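Game Design 2, Week 6 handout: upgrades, and why players hoard them
Wednesday, November 11, 2020

Hi all! I typed these up from my lecture notes, so they wander a bit. If you were in class you can skip to the homework at the end (but please read the part on prices, because I rushed it).

We're still on stealth games this week, and we're still using Nenau as our main case. Get the Casby build off the class drive, the one from October, and play through the harbor level before you read on. 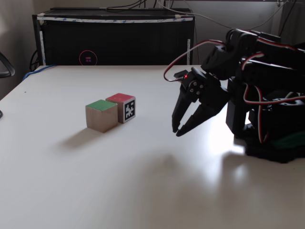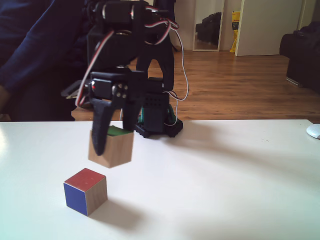 So why do players finish a stealth game with a bag full of gadgets they never used?

Mostly they're scared of needing them later. A smoke bomb that can't be bought back feels too precious to throw, so it sits in the bag until the credits roll. When the game hands out refills at every checkpoint, people start throwing smoke bombs at everything, and they have a lot more fun doing it!

I love this problem because it looks like a balance problem and you can waste weeks tweaking damage numbers on it. In Nenau the harbor level gives you 21 gadgets in total and no shop until the next chapter. I finished it with nearly all of mine, and I'm someone who tells students to use their stuff.

Prices

Okay, the part I rushed. The first upgrade in the Nenau shop is the quiet boots at 59 coins. The glider costs 364 and the full cloak costs 643. Look at the size of that first jump. You get the boots early, you feel great, and then you save for ages with nothing in between. Most of you said in class that you stopped looking at the shop after the boots, and I did the same on my first run.

Compare Movero, which is a much rougher game (the guards walk into walls, I know). Its shop always has one cheap thing you can afford right now, even if it's only a louder whistle. You keep going back. I'd take that shop over the Nenau one any day, ugly menus and all.

Ostermann does something different again and drops the shop completely. You pick one tool before each mission and that's it. Some players hate this. I think it's great for short levels and pretty miserable for long ones, where a bad pick can cost you half an hour.

Homework

Pick one gadget from any of the three games. Write one page on when the game wants you to use it and when you really used it. Then change one thing, either the price, the refill or the place you find it, and tell me what you expect players to do. Keep the change small. Bring a printed copy next week, and bring your controller too if you have one, we're always short.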